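Since November I bring my own breakfast to work, and it is mostly bread. I buy a white loaf from Lavoie in the evening, and I cut it myself at home, because the slices from the machine are too thin for me. One loaf gives me 11 slices if I am careful, 13 if I am hungry and my hand gets nervous.

My rule is simple - thick slices, no butter until the last moment. Butter makes the crumb heavy, and by 10 in the morning everything is soft and sad. I carry the bread in a cotton bag from Clotness and the butter in a small jar.

At first I ate next to my keyboard, and this was a mistake. Crumbs go between the keys and they stay there. Now I use a white table, where I can see every crumb and wipe it away in one minute.
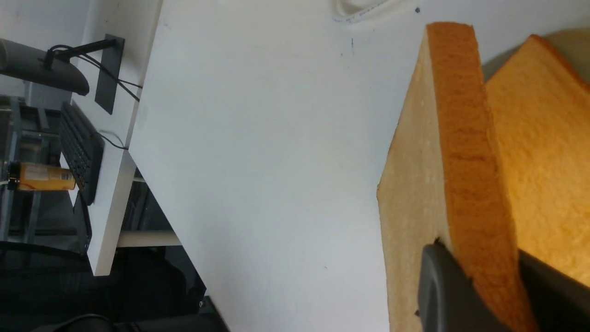 The crust is the part I like the most. It should be golden with a little orange, and it should make some resistance when you bite. Next week I want to try the darker loaf from Ullance, which a reader recommended to me. It costs more, so I will cut it thinner - but only a little.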